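6 min read

Last updated 13 December 2025

In defence of the big pale couch

Every time I mention that we own a cream leather couch, somebody sucks air through their teeth. You know the sound. It's the noise a mechanic makes before he tells you about your gearbox. Cream! Leather! With your lot coming through the back door in whatever they've been standing in!

Well, we've had one for four years now and I'd buy it again tomorrow. I'm aware this makes me unpopular at barbecues. The accepted wisdom out here in Corrigan is that a couch should be the colour of dirt, so the dirt has some company, and for most of my adult life I went along with it. We had a charcoal number from Hasico that we bought when we moved in together, and it was a perfectly decent thing to sit on. It was also filthy. I only found out how filthy when I pulled the covers off to wash them and the water went the colour of strong tea.

That's my whole problem with dark furniture. It lets you off. You stop looking at it, the crumbs settle in for winter, and before long you've got five years of toast down the back and a vague smell you blame on the dog.
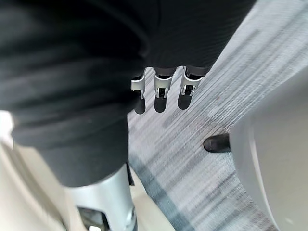 Does a cream leather couch need more cleaning than a dark one? It needs cleaning more often, but each go is quicker, so over a month I'd call it even.

My own routine is a damp microfibre cloth over the arms and the seat fronts every week or so, then a dry one straight after. Twice a year, once in June and once before the Christmas visitors, I use a leather cream. I like the Bralla one in the small tub, though I'm sure whatever's on special would do the job. I used to fork out for wipes and gave them up, as they left a sticky feeling on the back of your legs in summer that put me off sitting down at all.

Denim is the thing to watch. New jeans will leave a blue haze on pale leather and it does not want to leave. My rule is that stiff new jeans get washed before they get a seat, and yes, I have sent a grown adult to change into trackies. Biros are banned. Tomato sauce is fine if you're quick about it - I was surprised by that one.

The other complaint I get is that pale leather looks cold, like a dentist's waiting room. I'll grant that a flat, square white couch in an empty room can look like you're about to be called in for a filling. The cure is texture. Get one with some stitching and some padding to it, put a rug down and hang something on the wall with a bit of weight. Then buy a cushion in an actual colour.
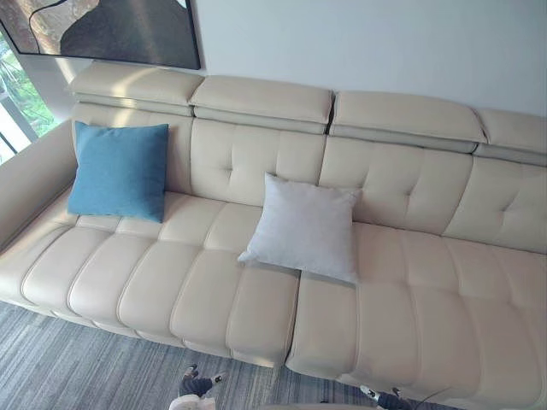 Cream leather, grey striped rug, blue cushion.

People go wrong with the cushions too. A mate of mine has sixteen on a three-seater and you have to excavate a spot before you can watch the cricket. I've stood in that lounge room holding a plate in one hand and a velvet bolster in the other, wondering where on earth I was meant to put either of them. Cushions are for leaning on, or for wedging under your elbow when you've got a book. Once they need their own storage bench at bedtime, you're running a hotel.

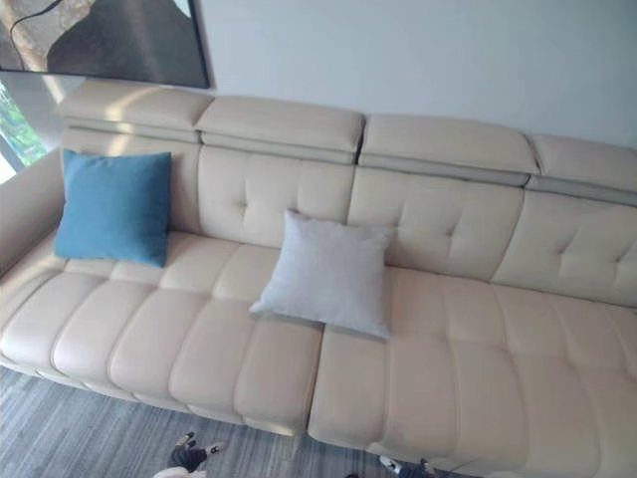
I'm a two-cushion person and I'll argue it with anyone. A pale couch with a good shape doesn't need hiding, and if you've paid for nice stitching you may as well be able to see some of it. A pair of throw pillows is plenty on a long run of ribbed seat like this one, where the leather is already doing so much, with the channels along the seat and the tufting behind. Add six more and you'd lose the lot. You'd also be forever picking them up off the floor, and I've got enough to pick up off the floor.

I will admit to one fault, and it's the ribs. Channels look gorgeous and they are comfy, much better than those flat slabs you slide off. But they collect things. I run the soft brush on the vacuum down each one, back to front, and I've never done it without hearing something rattle up the hose. It's almost always popcorn. If you can't stand that sort of job, look for a plain seat and keep the fancy work for the backrest.

And if the salesperson at Goneo or wherever tries to walk you over to the mushroom or the slate because you mentioned kids, have a sit on the cream one anyway. Have it near a window if you can. Ours gets the morning sun on one end and I've lost whole Sunday-paper sessions there, feet up, tea balanced on the arm where tea is strictly not allowed.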